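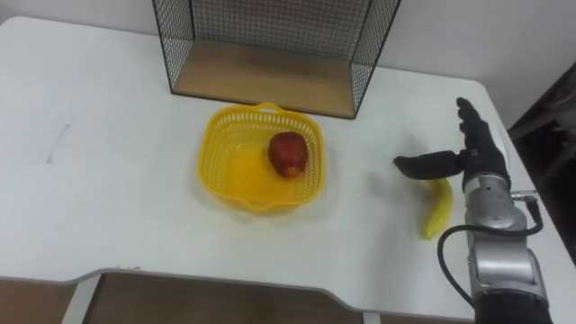

D. Manurung

Climacteric fruit

Climacteric fruit is fruit whose ripening is marked by a sharp rise in respiration and in the production of ethylene, a plant hormone in gas form. Bananas, apples, pears, tomatoes, mangoes and avocados belong to this group. Grapes, citrus, cherries and strawberries are non-climacteric: they gain little or no sweetness once picked and are harvested at eating quality.

Mechanism

Before the onset of ripening, tissues release ethylene at a low, steady rate, and exposure to the gas tends to hold further production down. At maturity this response reverses, and ethylene stimulates its own production. The change sets off the breakdown of chlorophyll, the conversion of starch to sugar, the softening of cell walls and the release of aroma compounds. In the banana, starch can make up over 20 percent of the fresh weight of the green pulp, and most of it is converted by the time the peel is fully yellow.

Commercial ripening

Climacteric fruit can be picked mature but unripe, shipped firm and ripened near the point of sale. Bananas are treated in sealed rooms with ethylene, commonly at 100 parts per million, at controlled temperature and high humidity. Carbon dioxide given off by the fruit slows ripening and is removed by venting.

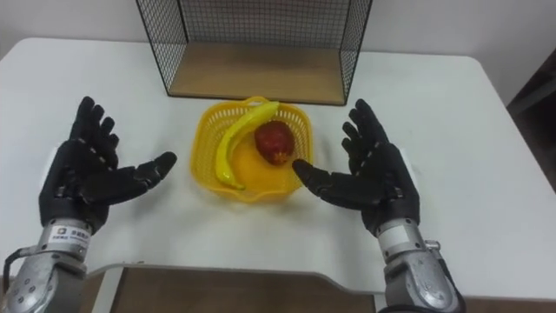

Peel color is the usual guide to progress. The trade scale for bananas has seven stages, from all green (stage 1) to yellow flecked with brown (stage 7). Many shipments leave the ripening room at stage 3, more green than yellow, and finish in the store or at home.

Storage

Low temperatures delay the climacteric but can injure fruit of tropical origin. Chilled bananas develop a dull, grayish peel and may fail to ripen evenly. Apples and most pears tolerate storage near freezing, and some pears need a cold period before they will ripen properly.

Ethylene from one crop affects others stored nearby. Leafy vegetables yellow, carrots turn bitter and kiwifruit softens early - the last even at very low concentrations of the gas. Mixed loads are therefore grouped by ethylene sensitivity as well as by temperature. Control methods include ventilation, potassium permanganate filters and treatment with 1-methylcyclopropene, a compound that blocks ethylene receptors.

See also: Ethylene; Chilling injury; Controlled atmosphere storage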